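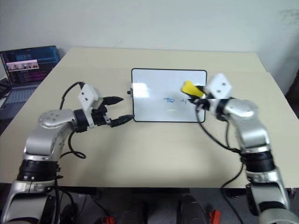 Gertraud Schwaiger

Chore boards: does anyone's family still use one after the first month?

Hello everyone, I've been reading here since spring and finally worked up the nerve to post, so please bear with me, I do tend to go on. We have three kids (five, eight and eleven) and a very patient old dog, and our mornings in September have been a complete muddle. Lunches left on the counter, the dog fed twice one day and not until noon the next, everybody sure that somebody else had done it. My sister in Brekberg swears by a small whiteboard where the whole family can reach it, with each person's jobs written up at breakfast and wiped off at supper. I love the idea! But we tried something like it two years ago with a paper chart and gold stars, and by the fourth week I was the only one looking at it. So my question is, what made it stick at your house, if it did? And do you pay for chores, or is that a whole other can of worms?

huw_wynne wrote:

Welcome, Gertraud! We're on our third year with a board, so it can be done. The size matters more than I would have guessed. Our first one was a great big thing over the desk and my wife and I filled every inch of it, 20 jobs at a time, and the boys took one look and went outside. Now we have a little one that lies on the kitchen table while we eat and goes on its hook afterward. There's only room for a few lines, and that keeps me honest about what needs doing today and what I'm just fretting over.

We don't pay for everyday jobs. Washing the car or raking is extra and they can haggle with me over it, which they do, at length.

Theresia P. wrote:

I'm going to disagree with Huw a little, and I hope kindly. A board that moves around is a board that gets lost, at least with my crew. Ours is screwed to the wall by the back door at the height of the youngest and has been there so long the paint behind it is a different color. The kids pass it on the way to their shoes. If it had been on the table it would be under the mail by now.

On the stars and prizes, I gave those up. My daughter asked what she'd get for setting the table, and I heard myself start bargaining over forks, and I thought, well, that's enough of that.

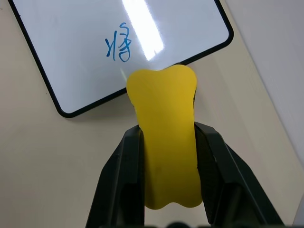

Yellow bone, with the whiteboard behind it

Gertraud Schwaiger wrote:

Thank you both, this is so helpful already. Theresia, the forks made me laugh out loud, I have had that very conversation about socks. I should have said that the dog's meals are the sore spot. My middle one can't read quickly yet and skips right past the words, so I'd like something she can pick up or move when he's been fed. A toy bone, maybe, that goes from one side of the board to the other? Would that last a week, do you think, or would it end up in the yard with the dog?

Tsutomu E. wrote:

We did just this with our cat, only with a cork fish. It lived in a bowl marked "hungry" and got moved to a bowl marked "fed," and it worked so well that my father, who is 82 and lives with us, asked for one for his pills. (We got him a proper pill box instead, but the fish was his first choice.)

My one warning is to decide who moves it back. For a while the fish stayed in "fed" overnight and the cat had a very poor breakfast. We settled on whoever turns off the kitchen light.

ffion_p wrote:

I'd use something the dog doesn't care for, myself. Our spaniel, Ifans, will eat a clothespin if it's been near his dish. A block or a big button does the same job as a bone, and you won't be fishing it out from under the sofa.

And I'm on the other side about money, sorry Huw and Theresia! We pay ours a small amount every week and they put it in jars. My oldest saved 42 dollars toward a bike that way and she's looked after that bike better than anything we ever bought her. I don't think it spoiled her one bit.

huw_wynne wrote:

No need to be sorry, Ffion, I've gone back and forth on it myself. I do think it depends on the child. My younger one would work for nothing if you let him use the spray bottle.

Theresia P. wrote:

Mine too! I have the cleanest windows on the street and they're all streaks up to three feet.

Gertraud Schwaiger wrote:

All right, here's what we've settled on over supper. Small board, by the back door, low down. Three jobs each and no stars. My husband wants to try Ffion's jars and I'm half persuaded, so we'll start with the oldest. My middle one is set on a bone and won't hear of a button, so the dog will just have to be trusted. Does anyone know what gets old marker off a board that's been sitting in a closet? Ours has a grocery list on it from before we moved and it won't budge.

Tsutomu E. wrote:

Write over it with a fresh marker and wipe while it's still wet. You may have to do it twice.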